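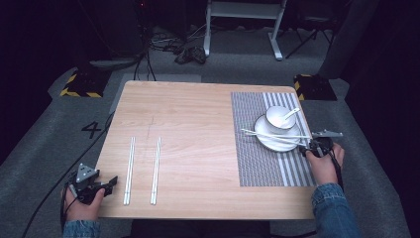
Figure 3. Table-setting task at station 4, with one handheld gripper in each hand.

3.2 Station upkeep

Both grippers are wired, and most of our lost time came from the cables. Each one is checked at the plug and along its full length before a session. The jaw pads are wiped every 60 episodes and replaced when they begin to slip on smooth items - chopsticks show this first. Of 3,103 episodes, 39 were dropped for cable faults.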